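The second breakfast

My grandmother ate one breakfast, at six, standing up. I have lately counted mine and reached a number I would prefer to keep from her. There is the thing eaten over the sink, the thing bought near the station and the thing that appears on my desk towards eleven, when a sensible person would be thinking of lunch.

Breakfast used to be the dullest meal in the country, and that was its great strength. You were not expected to have opinions at that hour. Toast came in a rack designed to cool it as fast as possible, and conversation was kept to the weather and the whereabouts of the marmalade. Then somebody noticed that people will pay fourteen pounds for eggs if the plate is heavy enough.

In Lodeven, the market town where I do most of my eating, the high street has lost its bank, its shoe shop and both its butchers. It has gained places to have breakfast. Gurkero, in the old bank, opens at seven and has a queue by half past, made up of people who have told their employers they are on a train. The menu runs to 18 dishes, of which three contain no avocado. Khattak, across the road, takes the opposite line: tea, paratha, omelette, and a look if you ask for oat milk. I go there when I want to be fed, and to Gurkero when I want to be seen being fed.
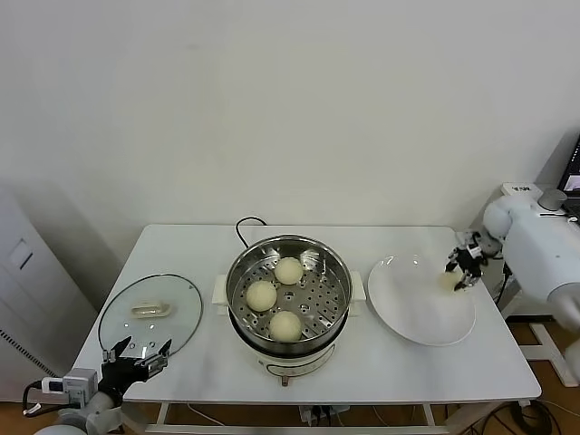

What has changed is less the food than the borders. A generation ago the British morning was closed to foreign goods, apart from the croissant, which was let in on the grounds that it made a mess. Now rice porridge, dumplings, lentils and soft white buns have all got through, and the only surprise is how long we held out. Half the world has always wanted something warm and savoury first thing. We had kippers, of course, but we gave them up out of consideration for the curtains.

The cereal people are taking it badly. I stood in the supermarket in June before a whole aisle of boxes promising protein, fibre and calm, and felt sorry for them, as one might for a comedian losing the room. I bought a packet out of pity. It is still in the cupboard, next to the last one.

My own habits have not improved. I tried skipping breakfast for a week, on the advice of a magazine much like this one, and by the third morning I was reading the back of a stock cube with real interest. On the fourth I was outside Khattak before the shutters went up.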